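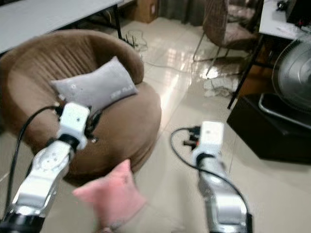

Mostafa Hegazy asks whether a velvet tub chair with a pleated back can be cleaned at home, and whether a pillow should be kept on it at all.

Question

We furnished the reading corner of our residents' lounge with a round brown armchair from the Calloway range. The upholstery is a velvet-type fabric, and the backrest is formed in deep vertical folds. A light gray pillow is kept on the seat. Since December we have noticed two problems. Dust collects in the folds and is not removed by ordinary brushing. The front edge of the seat also looks lighter than the rest, and I cannot determine whether this is wear or only the direction of the pile. The care label has been removed. Please advise on a suitable cleaning routine, and on whether the pillow is likely to mark the fabric.

Posted September 10, 2024

3 replies

Reply from Enow

The first step is to establish the direction of the pile. Pass a dry, clean hand over the front edge, once toward the back of the chair and once toward the floor. If the lighter area darkens in one direction, the fibers are lying flat and the fabric is sound. A rounded edge also catches more light than the seat behind it, so please repeat the check with the room lights off and the blinds open.

For the folds, use a vacuum cleaner on its lowest setting with a narrow nozzle, and cover the end of the nozzle with a piece of thin cotton. Work from the top of each fold to the bottom. Hold the fold open with two fingers – do not pull on the seam. Finish with a soft clothes brush, always in the direction of the pile. A chair in a shared lounge should be treated in this way every 2 weeks.

Without the care label, no water or foam should be applied until a test has been made on the underside or at the back near the floor. Allow the test area a full day to dry before judging the result.

The pillow may remain. Pressure in one place will flatten velvet over time, so it should be lifted off at night and the fabric beneath it brushed. If the pillow has printed lettering, turn that side away from the upholstery until you are certain the print does not transfer.

Reply from Skundeck

Steam works. We have the same sort of chair and it came up fine.

Reply from Flundemano

I would advise caution regarding the previous reply. Steam may be acceptable on some synthetic velvets, but it can leave permanent marks on viscose and on cotton. The supplier should be able to confirm the fiber content from the order number, even where the label is missing. I agree with Enow on the nozzle. We replace the cotton cover after 6 uses.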